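Unit 6: Storage of Household Medicines and First Aid Supplies
Course handout, Home Health and Safety. Prepared by Olaia Echevarría. Reviewed by Chaiwat Suksawat, January 27, 2019

6.1 Scope
This unit covers non-prescription products kept at home: tablets, creams, drops, dressings and paper goods. Prescription items and sharps are treated in Unit 7. Students should have read the Konville survey extract before the session, as the figures below come from it.

6.2 Background
The Konville survey covered 600 households. Of these, 62 percent kept at least one product past its printed date, and 53 percent kept medicines in more than one room. Bathrooms and kitchens were the most common locations. Both are poor choices. Steam from a shower and heat from a stove raise the temperature and humidity of nearby cupboards several times a day, and repeated cycling does more damage to tablets than a steady warm room.

The upper limit used in this course is 76 degrees Fahrenheit. Individual products may state a different limit. The label always takes priority.

6.3 Packaging
Blister packs protect each tablet until it is pushed out. Strips should stay with the outer carton and leaflet. A strip cut into single pieces often loses the batch number and date, which are usually printed at one end only.

Jars and tubs expose the whole content each time they are opened. Record the opening date on the base — not on the lid, since lids get swapped. Creams in wide jars are more easily contaminated by fingers than creams in tubes.

6.4 Sorting procedure
Empty one storage place at a time onto a clean, flat surface. Group the contents by form: strips, jars and tubs, boxed products, paper goods. Read every date. Set aside anything with a missing or unreadable label and treat it as expired.

An open cardboard box is adequate for sorting, but it has no lock and should not be used for storage where children live or visit.
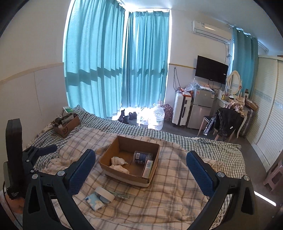 6.5 Disposal
Take expired tablets and creams to a pharmacy or collection point. Do not flush them unless the leaflet says to. Empty cartons go to paper recycling after names and addresses have been blacked out. Most blister strips combine plastic and foil and are not accepted in curbside bins.

6.6 Assignment
Read Gowda, chapter 4, on humidity and tablet coatings. Draw up a one-page inventory form with columns for product, form, printed date, date opened and location. Forms are due at the start of Unit 7 and will be used again in the May practical.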